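Filed under: Personal Finance > Tools & Apps > Reader Reviews

I have been keeping a bond ladder for nine years, and for eight of them I kept it in a spreadsheet that I was a little afraid of. It had tabs feeding other tabs. One cell was bright yellow and I no longer remembered why. Every time a certificate or a Treasury note came due I'd copy a row, break a formula, fix the formula, and find out in November that I'd fixed it wrong. So when a friend at my investment club mentioned Vunitz, I signed up the same evening, and I've been using it for most of a year now. I love it! I have complaints too, and I'll get to them, but I want to start with the love.

Vunitz is a ladder planner. You don't buy anything through it and it never touches your money. You tell it what you own (CDs, Treasury bills and notes, municipal bonds, whatever pays you back on a known date) and it lays everything out on a long timeline, with a little flag for each interest payment and a bigger flag for each maturity. Then you can play. Drag a rung from one year to another and the whole income line underneath redraws itself. It's the closest thing to fun I have ever had with fixed income, and my wife will tell you I had already set that bar higher than most people do.

Getting started took me one long evening. I had 22 holdings to enter, spread over two brokerages and a credit union. There is an import button, and it worked on the first try with one brokerage file and choked on the other one, where the maturity dates came in with the day and month swapped. I ended up typing the credit union CDs in by hand. That part is nicer than it sounds, because the form remembers what you entered last and only asks for what's different. I had a pot of coffee and the ballgame on the radio and I was done before the late innings. 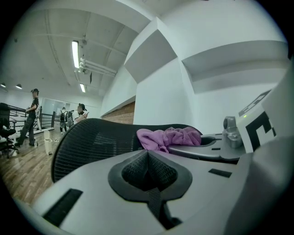
Leonidas Zacharopoulos had the opposite experience with setup, and wrote to tell me so: the import took both of his brokerage files without a hiccup, but the manual form kept rounding his coupon rates to two decimals, and he had to go back and fix every note he owned. He also said he'd do it again tomorrow, and that the income calendar alone had talked him out of a callable bond he'd been about to buy.

I checked the rounding thing on my own account. He's right, it rounds as you type, but there's a setting called "full precision" buried in the display menu, and once it's on the rates stay put. It ought to be on from the start. If you own Treasuries with coupons like 4.125 percent, go flip it before you enter a single thing.

Okay, the income calendar. Most bonds pay twice a year, and if you buy them whenever you happen to have cash, the payments clump. Mine clumped terribly. I had fat deposits in spring and fall and next to nothing in the dead of winter, right when the heating bill and the property tax both show up. I sort of knew this, in the way you know your tires are getting old. Seeing it as a row of bars, two tall and a bunch of stubs, was different. I spent a couple of weeks trying out purchases on the timeline before I made any of them, and I now have a payment landing in every month but one. The leanest month used to bring in $51. It brings in $210 now, from the same pile of money, simply because I paid attention to the dates when I replaced the rungs that matured.

The other piece I keep going back to is the "what if rates" slider. You pull it up or down and it shows you two things side by side: what your holdings would fetch if you had to sell today, and what you'd earn by reinvesting each rung as it matures. Anyone who has read a beginner's article knows that bond prices fall when rates rise. Watching the price line sag while the reinvestment line climbs past it a few years out taught me more about why people ladder in the first place than a whole shelf of library books. I showed it to my sister-in-law, Polyxeni Karras, who had been sitting on a bond fund she didn't understand, and she took the laptop away from me and wouldn't give it back for half an hour.

Call dates are handled well. A callable bond shows up with a striped bar after the first call date, so you can see at a glance which part of your income is promised and which part might be taken away. You can also tell the planner to assume everything gets called as early as possible, and I'd suggest leaving it that way if you own munis. My income five years out dropped by a chunk when I did this. It wasn't pleasant, but I'd sooner know.

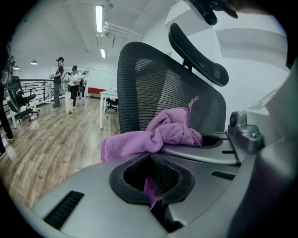 Now for the complaints. Taxes are the weak spot. Vunitz knows that Treasury interest is exempt from state income tax, and it knows that most muni interest is exempt from federal, but it treats every muni as if it came from your home state. I own one from across the state line and had to create a fake "taxable in state" category to get the after-tax number right. It also does nothing at all with discount bonds bought on the secondary market. If you paid 97 for something that matures at 100, you're on your own come tax time, and you'll want your brokerage's paperwork in front of you.

Inflation-protected notes are supported, but only barely. You pick one inflation guess for the whole life of the note and that's that. I'd like to be able to say "high for two years, then lower." I wrote to support and got a friendly answer from a person named Zerrin Aydoğan, who said it was on their list and asked how I'd want it to look. I sent her a whole page. We'll see!

The alerts are good but come too late for my taste. By default you get an email three days before a maturity. Some credit union CDs roll over automatically unless you speak up, and at mine the window to do that is short. You can change it to two weeks in settings, separately for each type of holding, and I did that for the CDs and left the Treasuries alone.

Before this I tried Brellero for a few months. It's a broader thing, made for people who want stocks, funds, and the house all in one spot, and it's very handsome. Its bond page is a list, though. You can sort it by maturity and that's where the help ends. If bonds are a small slice of what you own and you just want them counted in your net worth, Brellero will probably suit you better, and it's easier on a phone. Vunitz on a phone is cramped. The timeline really wants a wide screen, and dragging a rung with your thumb is a good way to move the wrong one (there's an undo, thank goodness, and it goes back as far as you like).

The price is $73 a year. There's a free version that holds five positions, and five is enough to find out whether you like the way it thinks. For somebody with three CDs and a savings account it's all you'd ever need. I pay for it gladly, partly for the calendar and partly for the export, which spits out a clean two-page summary I can hand to my wife or stick in the folder with the will. She had never once opened my spreadsheet. She has read the summary, asked two good questions, and caught a CD I'd entered twice.

I still have the old spreadsheet, by the way. I opened it last month to check a purchase price, and the yellow cell turned out to be the price of a lawn mower.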